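Which chair stays in the front room

2018-02-02

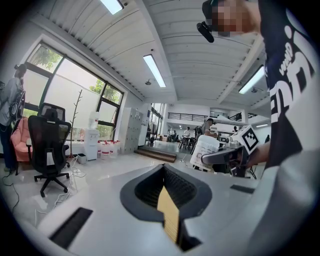 I have been thinking about chairs for the whole winter. It sounds like a small subject, but when you work from home you spend more hours with your chair than with your family, and I did not choose mine with much care.

For the first years I worked in a pink upholstered armchair. It has a rounded back, it is soft, and everyone who visits wants to sit in it. I wrote many pages there with the computer on my knees. The problem came slowly. After 46 minutes (I measured this one time with the kitchen timer) my neck begins to complain, and then my shoulder also, and I find a reason to get up and make tea. A chair for reading is a different thing from a chair for typing, and it took me too long to admit it.

So last March I bought an office chair from Stundier. It is black mesh, with a headrest, arms and five legs on casters. I paid 50 dollars because it was used. The shop wanted 2,012 for the new model of another brand, and I laughed and walked out, I hope politely. Mine is not beautiful. My mother would say it looks like a dentist is going to arrive. But I can work in it until lunch and my neck is quiet.

The casters are my only real complaint. My floor is glossy and quite hard, and the chair likes to travel. If I push the desk a little with my hands, I move backward. I looked for advice on Naver, where people write very long posts on this question, and most of them recommend softer wheels or a thin mat. I ordered a mat from Bañuelos. It curled at the corners, and I tripped over it two times in one evening, so it went back in its box. The softer wheels I have not tried yet. They must fit the hole in the base, and I am still not sure how to measure the old ones correctly.

I considered giving the armchair away. I even wrote the advertisement and put a price in it, and then I did not publish it. The fabric is still good, and in the evening I want to sit in something that does not have a lever. Now I keep the two chairs in the same room, and I change from one to the other when the work is finished. This helps me more than I expected. When I am in the soft chair, I do not answer mail.

They do not match, I know. A reader wrote to me after the Nostidach post and suggested a gray cover for the armchair, to make the room calmer. I thank you for the idea, but I like the pink. The room has enough black and gray things in it already.

Next I will write about the lamp, if I can find one with a cord that is long enough. If you have changed the wheels on a chair like mine, please tell me which size you bought and if they leave marks on a shiny floor.

Recent posts
My visit to the Nostidach furniture market
How I wash a cushion that has no zipper
A desk by the window: good and bad sides
2,000 words about one bookshelf
Tea for people who work at home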